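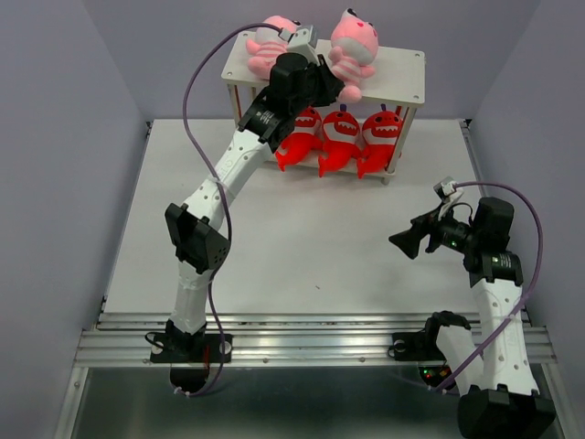 Monday, 2026-05-11

Back on the shelf task all day. I said in March that plush toys were a bad choice for the first set and I still think so, but the plan is the plan, and Vandana Yadav likes them. Pink ones on top, red ones underneath. She says soft things forgive a sloppy grip. What I see is that they forgive it so well you can't tell a good grab from a lucky one.

Penamach want 900 runs before they will look at anything. We stand at 700 by Vandana's sheet, and I would throw out a good part of those if it were up to me. The early ones are mostly me learning to drive the arms. You can hear yourself thinking in them, the gripper goes out, stops, backs up, goes out again. If the thing copies what we show it, then it will copy that too, dithering and all. I said so at lunch. Vandana said the dithering washes out with enough data. Maybe. I've heard "enough data" from people before and the number always moves.

Morning was remote control from the desk. Left arm at full stretch for the top panel, and I hate it out there, small moves of my hand come through late and a bit drunk. The lower tier is worse in another way. You have to come in under the panel without knocking it, and the view I want is always the one the other arm is blocking. I went over to the wrist camera for the close work.
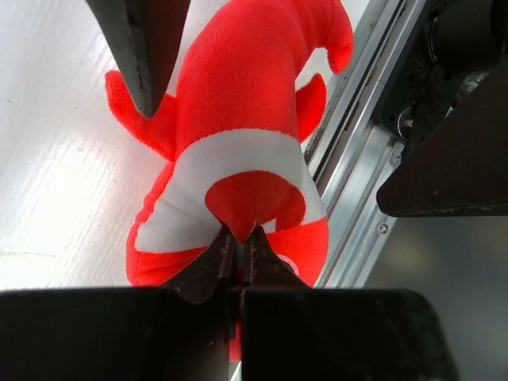 My trouble with the red ones is where to take hold. I go for the middle, low down, get a pinch of cloth, and call it good. Vandana takes the whole body from the side. So the same toy gets two lessons from two teachers, and neither of us will change. I asked whether we should settle on one way and write it down. She said variety is the point. Then why did Jaiswal send us a page of rules about how fast to close the fingers? No answer to that.

After lunch we tried a batch by hand, moving the arms ourselves. It feels much more natural, I'll give it that, and I got through 10 without swearing. But my hands kept getting into the view, and those are no use to anyone. Wiped 3 right away and left the rest for her to judge.

Prunau called at four to ask when they could see it run on its own. I said I had no idea. Vandana said soon. I wish she wouldn't — they write that down.

I'm not against the job. I like the driving, on a good hour it's close to playing an instrument. I just don't believe yet that anything on the other side is learning to tidy a shelf. Learning my bad habits, yes.

Tomorrow: wipe down the tabletop, check the left clamp, ask Skurell about the cable loops. Buy coffee.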